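Home Robot Build -- Session 3 Handout
Two arms on one table
Notes by Olaia Vallejo, Robles shared workshop

Bring your laptop, your arm and the power supply you were issued in October. Read this before you clamp anything down.

1. Mounting

Clamp the base to the near edge of the table. The far side stays open for the objects. Tighten by hand, push the arm sideways at the elbow, then tighten again. If the base moves when the arm stops suddenly, your recorded positions are worthless and you will have to redo them.

If you have two arms, set them far enough apart that the grippers can meet in the middle but the elbows can't. Check this with the power off.

2. Cables

Leave a loop at every joint that turns. A tight cable works fine until the wrist reaches the end of its travel, and then it pulls out of the connector. Ramiro lost a motor board this way last term. Move each joint through its full range by hand and watch the loop the whole time.

3. First power-on

Gripper open, nothing within reach. Set the speed limit to 200 in the config file -- the default is much higher. Read back the ID of each motor. If two motors answer to the same ID, unplug one and renumber it before going on.

Write down your zero offsets. Aitana's elbow came out at 146, mine was nowhere near that, so don't copy anyone else's.

4. Pick and place 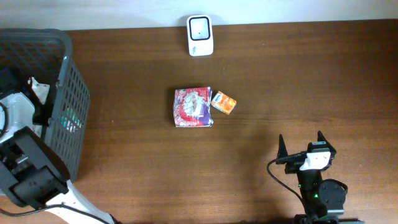 Start with a small stiff box. It holds its shape, and you can tell right away if the fingers are off center. Soft packs come second. Close slowly on them and stop as soon as the plastic starts to fold -- more force only squeezes the pack out sideways.

When dropping into a basket, add a waypoint above the rim. Going straight from the table to the inside will catch the edge.

For next time: 10 runs with the box, 10 with a soft pack, failures logged. Send the log to Julián Benítez by Wed 7 December.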